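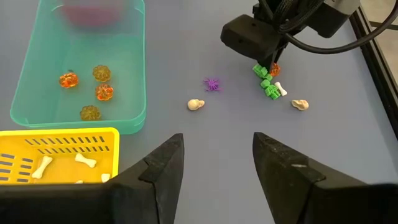 Garage Bench Tips: Car Parts, Fluids and Other Small Stuff

Quick list this time. Been cleaning out the bench all week and wrote these down as I went. No particular order.

Cabin air filter
Check the arrow before you pull the old one. Take a phone picture of it. Most say AIR FLOW and point down but not all of them do. Leaves in the housing? Shop vac with the skinny nozzle, then the new filter. Mine came from Radmont, fits fine, a little stiff going in the slot. Bend the ends in slightly and it goes.

Wiper blades
Put a folded towel on the glass before you take a blade off. The bare arm WILL snap down. Ask my last windshield. Small hook adapters all look the same, so keep the ones from the package until you have driven in rain at least once.

Bolts and clips
Push-in trim clips get brittle. Order extras when you order the part, they cost next to nothing and you will break a couple. Bolts go back in the hole they came out of. Cardboard trick: sketch the part on a box lid, poke holes, stick each bolt in its spot. Works for valve covers, splash shields, skid plates, whatever.

Battery terminals
Negative off first, negative on last. Baking soda and water for the white crust, old toothbrush, rinse, dry it good. Then a thin smear of dielectric grease. Thin. I used to glob it on and it just collects dirt. Gloves and glasses for this one.

Lug nuts
Hand start every one. Every single one. Star pattern, snug, lower the car, then torque wrench to the number in your manual. Recheck after 100 miles. Do not trust the impact gun for final tightness, I dont care what your brother-in-law does.

Oil
Write mileage on the filter with a paint marker. Crush washer gets replaced each time, buy a bag. My old truck burns a bit so I look at the dipstick every 2,000 miles, level ground, engine off a few minutes. If yours doesn't burn any, once a month is plenty.

Part numbers
Old part in hand before you order. Number is usually stamped or on a sticker somewhere, wipe it off and look. Same model year can have two diffrent brake setups. I ordered Zurker pads by year alone last December and had to send them back, paid the shipping too.

Stuck plastic connectors
Push in first, then squeeze the tab, then pull. Pulling on the wires is how you end up buying a pigtail. A shot of electrical contact cleaner helps if it is full of grit. Let it dry before you plug back in.

Touch-up paint
Toothpick, not the brush in the cap. 3 thin coats, let each one dry. Shake the bottle longer then you think.

Floor spills
Clay cat litter, grind it in with your shoe, leave it overnight, sweep. Do it again if the spot is old. Oily rags get hung flat outside to dry, never wadded up in a corner.

More on brakes and bleeding next time, still waiting on a hose.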